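Section 4. Bench Tidying and Parts Sorting

4.1 Scope

This section applies to the Kundano arm when it is used for light shop-floor chores: picking small parts from a work surface, placing them in a tray, and clearing the surface at the end of a shift. It replaces the sheet issued in July.

Operators often ask whether the arm can be left to do this work alone. At present it cannot. In the Irnex workshop trial, the arm completed 76 of 200 sorting runs without help. Most of the remaining runs stopped at parts that overlapped or lay close to a tray wall.

4.2 Preparing the Work Surface

1. Wipe the surface and let it dry.
2. Set the tray flat, within reach of the arm.
3. Place bare circuit boards in the tray. Where possible, lay them side by side.
4. Keep brackets, pin header modules and other unlike parts outside the tray until they are called for in the task list.
5. Select the part type on the panel and press Confirm.

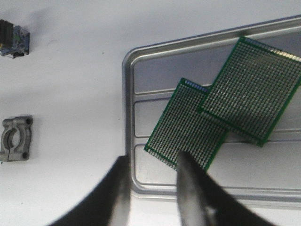 Overlapping boards remain the hardest case in this task. The gripper may take the upper board cleanly, or it may drag the lower one along with it – the software does not yet tell the two results apart with confidence. A person does this by feel in a moment. Until the next release, an operator must stay within reach of the stop button whenever boards are stacked.

4.3 Running the Task

1. Start at low speed.
2. Watch the first 2 picks in full.
3. If a board tilts or slides, press Hold and straighten it by hand.
4. Press Resume. The arm will look at the tray again before moving.

CAUTION: Do not reach between the fingers while the arm is powered, even in Hold.

Note: Tray ridges can catch a fingertip. If this happens more than once, raise the approach height by one step in the Florel menu.

4.4 Reporting

Record every stopped run in the log, including those corrected by hand. Send logs to Aisyah Entili. Requests to run the task unattended should be addressed to Prasetyo Halim and will not be approved before the next review of this section.

Section last revised Tue 15 February.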